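# Storing and Sorting Flat Brackets in Open Trays

Project report, second term
Fuseini Agbeko

## Background

The workshop at Wellach keeps its flat metal parts in deep drawers. Most of these parts are brackets and cover plates that students cut for their own builds and then leave for others to use. They go into the drawers in a stack, and after a few weeks the stacks are mixed. When someone needs one plate, they take out the whole pile and lay it on the bench, and a good part of it goes back in the wrong drawer.

My project was to find a cheaper and simpler way to store these parts than the cabinet system the workshop had been quoted for. The budget was small, so I looked at trays that could stand on the shelves we already have. I set two goals. A person should be able to see what a part is without picking it up, and it should be possible to take one part out without moving the others.

## Materials

I compared three kinds of holder. The first was a slotted wooden rack that I made from Zivwood offcuts. The second was a foam insert cut to fit a Ticona drawer. The third was a long, narrow tray in clear plastic, sold by Vesgate for drawer sorting. The tray has raised lines along the floor, and I wanted to know if those would help keep a plate from sliding when it stood on its edge.

For the test parts I used brackets from the mixed drawers. The one I used most is a flat gray plate with rounded upper corners and a large round hole near the top. It is easy to recognize and it has a clear top and bottom, so it was simple to say if it had been put back the right way. I also used plain plates with no hole and some smaller tabs.

All of the handling was done on a white board laid on a light wooden table. I picked white so that the gray parts would stand out, and the board also kept the tabletop from getting scratched.

## Method

Each holder was tried with the same tasks. The first task was to stand one plate upright in the holder. The second was to take it out again and lay it flat. The third was to pick one named part out of a group. Each person did every task 5 times with each holder, and I wrote down any time a plate fell over, leaned on another plate or had to be picked up a second time.

I placed the tray lengthwise, pointing toward the person at the table. I had first tried it sideways, but then people had to reach over the front wall of the tray, and their wrists got in the way of the next part.

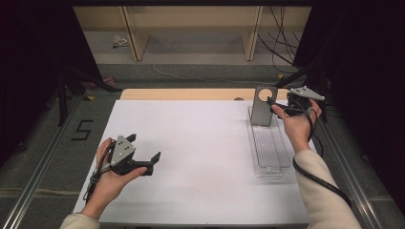 *Figure 1. Bracket standing upright in the clear tray, with a gripper in each hand.*

The plates were stood with the hole at the top. Parts stored with the hole down were hard to tell apart from the plain ones once they were in a row, and the hole also gives a good edge to take hold of.

## Results

The wooden rack held the plates most firmly. Out of 20 placements with the large bracket, none fell over. It was slow to load, though, because the slots were cut narrow and the plate had to be lined up carefully. The rack also hid the lower part of each plate, so small tabs almost disappeared in it.

The foam insert was quiet and easy to use at first. By the end of the tests the cuts had started to open up, and the plates leaned. I would not expect it to last a full school year.

The plastic tray was the fastest to load, and the parts could be seen from the side. Its weak point was stability. A single plate in the middle of the tray was more likely to tip than one placed against an end wall. Filling the tray helped, but then the plates leaned on each other and were harder to take out one by one.

Cost was the last point. The full set of trays came to around 35 dollars, which was within the budget. The rack used free material but took me two afternoons to cut and sand.

## Changes for the next version

I plan to keep the tray and add thin dividers across it, spaced so that a plate has a little room on each side. Cardboard will do for a first try. The labels should go on the front end of the tray, facing out from the shelf.

The small tabs need a separate box. They fell flat in every holder except the foam.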